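Clasar Room Air Purifier: Owner's Guide
Section 5. Finding a Home for It

The Clasar is tall, white and not easily mislaid. Choose its place before you plug it in, as it has a way of staying wherever it was first put down.

1. Stand the unit upright on a hard, level floor. Wood is ideal. Deep rugs will swallow the casters and your patience with them.

2. Leave a gap of at least 35 cm between the unit and any wall, shelf or blind. Long blinds are drawn to moving air and will flap at you all evening. 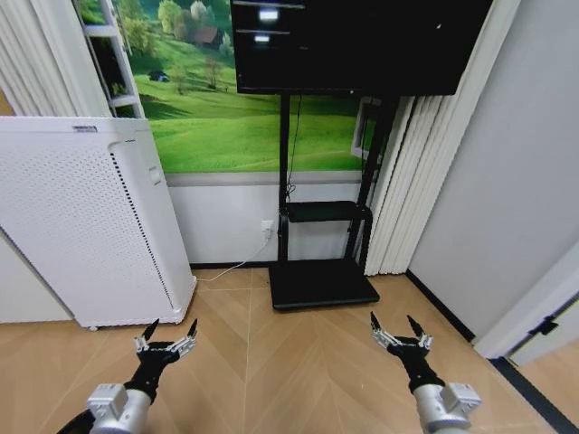 3. Keep the perforated front panel clear. It is the part that does the breathing — a coat draped over it will be very clean and the room will not.

Note: Chrysanthi Athanasiadis of our Prollstead workshop asks that you leave the side sticker alone. It carries the serial number, and she will want it when you ring.

4. Clear the floor nearby before the first run. Sweet papers, crisp packets and other crinkly things should go in the bin. Light plastic or foil can be pulled flat against the panel, where it rattles.

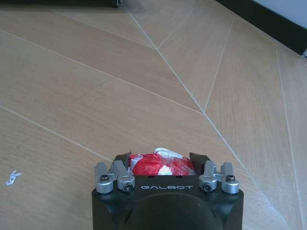
5. Plug in, close the windows and run on High for 39 minutes. A faint smell of new filter is normal and may last up to 72 hours.

Caution: Switch off at the wall before moving the unit. Push from low down, and never steer it by the cable.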